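30th August, sim bench, Braltow build

In on a Sunday to finish the clearance rules before Obed is back. Goal today: one page, plain rules for two-arm counter work in the sim apartment, that anybody can check against a log without asking me.

Rule 1. The idle arm parks upright, wrist up, fingers to the ceiling. Not hanging off to the side. If it isn't parked, the working arm doesn't move.

Rule 2. Working arm comes in over the counter top, never along the front face.

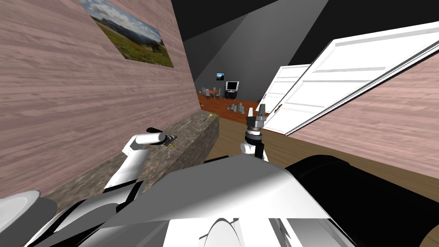 Maja Śliwiński: Rule 1 is fine but it says nothing about who checks it. If the operator checks by eye we will get a different answer every shift. Put a joint tolerance in and let the script refuse to start.

Fair. Added: script compares parked joints to the reference pose before every run, refuses on mismatch. Operator can't override alone. Tolerance still blank, want to pull it from the Plamora logs first (2,209 runs, 153 flagged for arm proximity, havent sorted which ones were real).

Rule 3. Hover before contact. Stop above the surface, hold 300 ms, then go down. Hold applies to small items too, people skip it for small items.

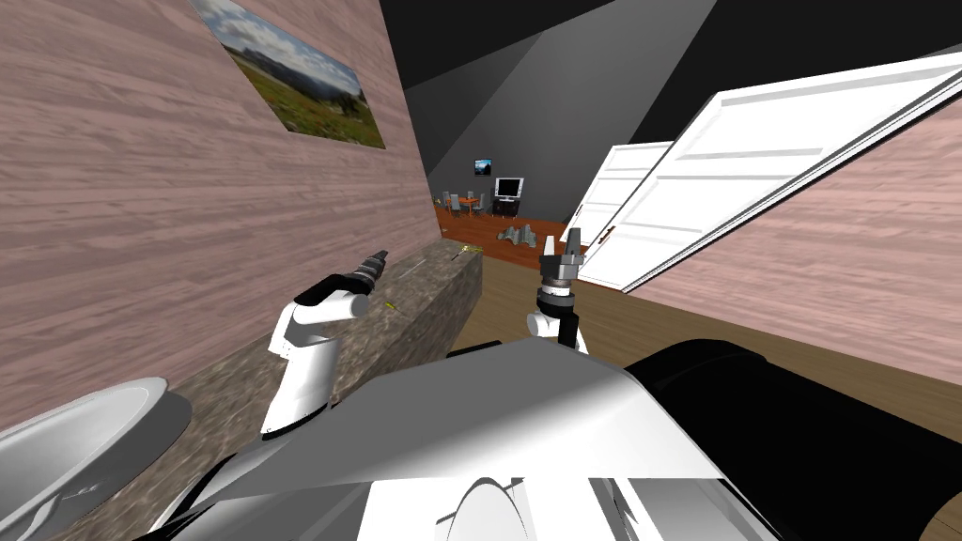
Hold time stays at 300 until someone shows me a run where 200 is safe. Asked for that twice already. Also the stop has to be logged as its own event, otherwise reviewers guess at it from the velocity trace and guess wrong.

Rule 4. Wrist view gets saved with every run, same clock as the head view. No wrist view, run doesnt count toward acceptance. Bellamy set was missing them, we threw the lot out.
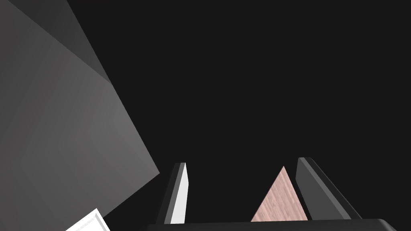
Wrist view, sim, fingers apart.

To do
- tolerance number for rule 1
- ask Obed Ametepe if Ceris wants the same wording or thier own
- rule 5 (doors)?? not started
- send to Maja again in September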